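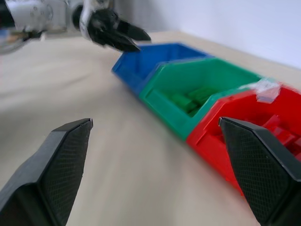
Open gripper fingers beside the blue, green and red bins.

Dusus opens its Davix teaching sessions to visitors this September, and we can't wait to show people how a two-armed robot learns to tidy up toy bricks! An operator guides both arms by remote control, picking up bricks and matching them to the right bin by colour, and each run is saved as a lesson.
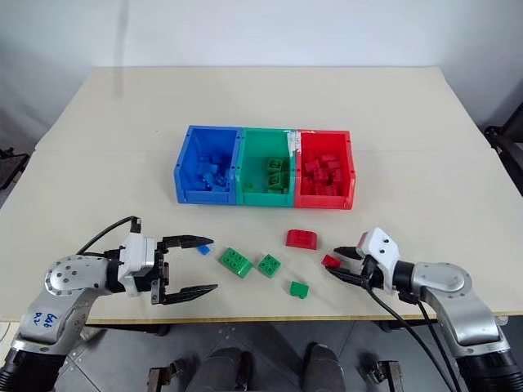
Our operators have recorded 452 lessons so far, and newcomers usually get the feel of the controls within 14 minutes (small bricks take a bit more patience). Sessions run every Tuesday at the Cabrera workshop, with 6 places on each. No coding needed, just steady hands.
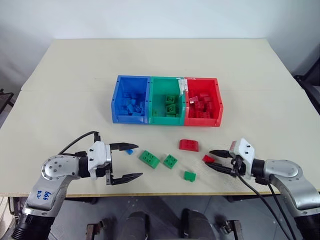
The right gripper holds a small red brick just above the table.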